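grosmont-cell / README

3 comments · 16 shares

Grosmont cell, setup and upkeep notes

Last proper edit 16 June 2019. Written in a rush before handover, sorry for gaps. Covers the arm, the gripper, the wrist camera and the table. Recording software has its own readme in the onolska folder, read that one after.

What the cell does: picks up small coloured blocks, puts them in a basket, takes them out again. 2,956 episodes in Onolska so far. Files are numbered in the order they were recorded, gaps in the numbering are deleted runs, leave them.

Start of day

Mains on at the wall, then the Sorrentino controller, then the PC. Wrong order and the PC doesn't find the arm and you sit there restarting things.
Wait for the steady green light. Blinking green is still booting.
Home the arm with the table clear. Stand on the door side, hand near the stop button.
Open and close the gripper a few times. Listen. Clicking = see Fingers.
Open the wrist camera view and check you get a live picture, it sometimes hangs on the last one from yesterday. Wave a hand in front.

Table

White top, matt. Wipe with a damp cloth, nothing with polish in it. Polish leaves a shine and then the block finder sees lamps everywhere. Ask me how I know.
Don't lean on it. If it gets shoved even a little, redo the table calibration (calib_table.sh, follow the prompts, takes a cup of tea).
Keep the left side free, the arm swings through there on the way home and it does not slow down for mugs.

Basket

The woven one. We tried a plastic tub before, too slippery, slid about whenever a finger touched the side. Wicker grips better but it sheds. Bits of it end up on the table and in the finger joint, so shake it out over the bin before the first run.
Position changes between episodes on purpose, angle as well. Please don't tape it down!! Somebody did in November and we had a whole batch with the basket in one spot, had to bin it.
Check the rim for loose strands. A loose strand will hook on a fingertip and the arm drags the lot along with it. Snip, don't pull.

Fingers

Gremance fingers, the flat tapered sort. Two bolts each, small hex key, lives in the drawer under the PC. Put it back there.
Every 1,000 cycles: take them off, clean out the fluff, look at the tips, refit. Counter is on the controller's second page. Reset it afterwards or the next person does the job again for nothing.
Tips wear on the inside edge first. If a block turns in the grip when lifted, tips are done. Spares in the blue tin, and write in the log when you take the last pair.
Nip up the bolts by hand. Over-tightened once and the thread in the mount stripped, Olaia Sepúlveda put in an insert and it has been fine since. She still has the leftover inserts, ask her before ordering.
After refitting run the width check with a block. Reading should settle and stay there. If it creeps, one finger is on squint.

Wrist camera

Mounted low, a finger comes up into the bottom of the view. Expected. If the finger has moved in the picture compared with the reference shot, the bracket has slipped. Loosen, line it up with the pencil mark, tighten, redo calib_wrist.sh.
Focus ring is taped. Leave the tape alone, far side of the table is a bit soft and always was.
The cable is the weak point. Goes at the last bend before the plug — picture drops out when the wrist turns right round. Swap the whole cable, we wasted days on re-crimping. Leave a slack loop at the elbow, fist sized.
Lens wipe before each session. Dry cloth only.

Known faults

Arm stops with a force warning when going into the basket: usualy the fingertip has caught the rim. Back off by hand in free mode, move the basket, clear, carry on. Mark the episode bad.
Block pressed against the basket wall: fingers can't get round it. Known, not fixed. Approach angle needs work.
Gripper slow to open: fluff again.
Two red lights on the controller: power off, wait, power on. Three times in a row and it's the fan, ring the Sorrentino people.

Logging

One line per session in the log, initials, episode range, anything you swaped. Bad episodes get a b after the number. Going in low over the rim with a block near the front wall is where most of ours come from, so watch those closely.
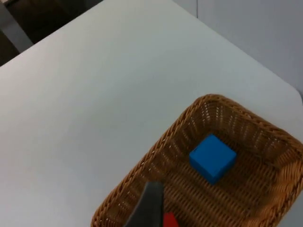

Cube size goes in the log too if you change sets, the width check compares against whatever was entered last. End of day: arm home, gripper open, controller off before the wall switch, cover over the camera.

3 comments · 16 shares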